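**FOR IMMEDIATE RELEASE**
17 January 2025

# The clerk who signed everything: new history of the Trarkville clearances opens its boxes to the public

Bindness Press will publish *A Tidy Hand*, Innes Aitken's history of the Trarkville clearances and the district office that ran them, in September. It is a book about how 390 families were moved out of their homes by people who, to judge from their letters, were mostly worried about running out of carbon paper.

Aitken spent eight years on it. He had planned on two.

The outline of the story has long been known locally. Over a single winter, the occupying administration emptied the lower town of Trarkville street by street, sent its residents to the labour camp at Proda, and handed the houses to its own officials. After the war a tribunal sat for 44 days in the old corn exchange. It tried the camp commandant, two of his guards and a man named Jacquet, who had been chief clerk of the housing office and who gave his occupation, with some pride, as "administrator".

Jacquet is the centre of the book. He never carried a weapon and seems to have visited Proda only once, to complain about late returns. His signature is on every removal order that survives. At the tribunal he apologised for his handwriting in the later ones, explaining that there had been a great many of them and the office was cold.

"People who saw him in the dock wrote the same thing in their diaries, that he looked like the man from the bank," Aitken said. "They found it upsetting, and I think they were right to. But I got a bit tired of reading about how ordinary he looked. I wanted to know what he did on a Tuesday morning. He kept excellent records of that, so I read them."

The records fill 40 boxes. They were kept in the attic of the town hall for decades under the heading "Housing, misc.", which kept them safe from enemies, historians and the town's own archivist. Aitken asked for them because he was looking for a drainage map. The drainage map has yet to be found.
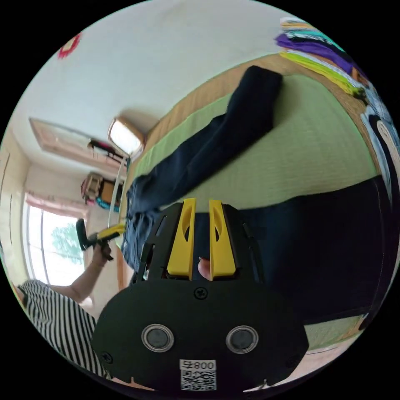

What the boxes did contain was the daily business of the office: rotas, key registers, coal allowances, complaints about the lift, and the removal orders filed in among all this as one more sort of form. There is a long exchange on whether a family's piano should be listed under furniture or under "articles of culture". It runs to eleven letters. The family had been gone for a month by the time the second was posted.

*A Tidy Hand* prints a selection of these papers in full, with Aitken's notes. Readers of his earlier work will know that the notes are where he keeps his temper. A footnote on Jacquet's pension claim, lodged from prison, goes on for most of three pages and has been left in at the author's insistence.

The second half of the book turns to the families. Aitken has followed the key registers house by house, matching them with letters, school rolls and the testimony of survivors and their children, who now live in a good many countries and do not always agree with each other. He has let the disagreements stand. One chapter gives two accounts of the same evening from a brother and sister who were in the same kitchen and remembered different weather.

"A tribunal wants one version, and I can see why it does," Aitken said. "I had more time than they did and nobody to sentence."

The book also looks at what became of the office staff, a question the tribunal left alone. Several of them went back to work in the same building under the new council, at the same desks. One was still answering the telephone when former residents rang to ask about their houses. She told them, quite correctly, that they would need to fill in a form.

### Public readings and displays

To go with the book, Bindness Press and the town archive are putting a number of the papers on show in the Trarkville library from September. The display includes the key register for the lower town, Jacquet's own copy of the office rules with his corrections to the grammar, and the tribunal's seating plan. Entry is free. The library asks us to mention that the heating in the upper gallery has been "under review" for a while and that a jumper is advised.

Aitken will read from the book on the opening evening and will take questions. He has asked that the evening be kept to an hour. Those who have heard him speak before may wish to eat first.

Families with a connection to the lower town or to Proda who would like to see papers relating to their relatives before the display opens can arrange a private visit through the archive. These visits are unhurried and no form is required.

### About the author

Innes Aitken has written two previous books, one on wartime food rationing and one on a disputed bridge. He taught history for many years and left to finish this book, which he then did not finish for quite some time. He lives near Trarkville, within sight of the corn exchange, now a carpet shop.

### About Bindness Press

Bindness Press publishes history and biography in small numbers and good bindings. It has been described by a reviewer as "stubborn", and has put this on its notepaper.

### Notes for editors

- *A Tidy Hand: Jacquet and the Emptying of Trarkville* is published in September in hardback. The index was made by the author and includes an entry for "piano, correspondence concerning".
- Review copies will be sent out over the summer. Please ask for one in writing, giving a postal address. Electronic copies can be supplied to reviewers who need them, with a sigh.
- Innes Aitken is available for interview in person or by telephone. He would prefer not to be asked what Jacquet would be like if he were alive today.
- Scans of selected documents may be used with reviews and features, credited to the Trarkville town archive. Names of private individuals have been covered in some of them at the request of their families. Please leave them covered.

For all enquiries, contact the publicity desk at Bindness Press.

**ENDS**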